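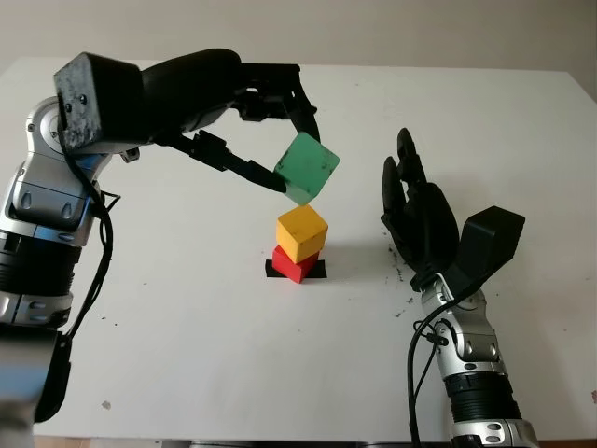

Green on yellow on red, almost.

Okay, small thread about paying off my credit card, because I finally did it in February and I've been dying to talk about it.

I started with 449 dollars on one card and a little over twice that on another. Not huge! But I'd been making the minimum payment for so long that I'd stopped opening the statements.

My friend Wenjie Cai got me to write down every single thing I pay for automatically. I found two music subscriptions. TWO. I also had a storage plan for a phone I traded in ages ago.

Canceling those felt great for a day, and then the car needed brakes (238 dollars, goodbye) and I wanted to throw my notebook in the lake. 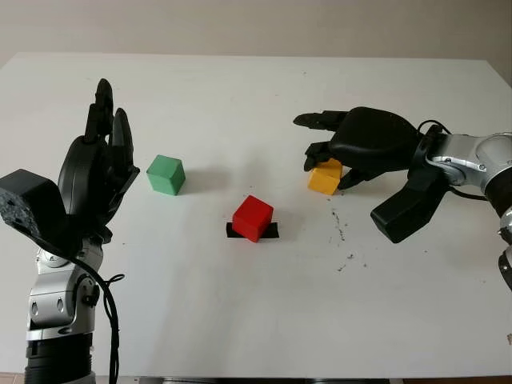 So I put the brakes on the smaller card and started over from there. Every payday I sent a little extra before I bought groceries — before, that's the part that worked for me. If I waited until the end of the month there was never anything left.

I know some people swear by going after the highest interest rate first. The math is on their side. I went smallest balance first and I'd do it again, I needed to see a zero somewhere.

Next goal is 1,000 dollars in savings that I don't touch for concert tickets. I'm keeping it at a different bank so I can't see it when I open my regular app.

Also, if your card charges an annual fee, call and ask them to drop it. Mine said yes in under five minutes and I'd been paying it for years!

Going to go cook the sad lentils now. More next payday.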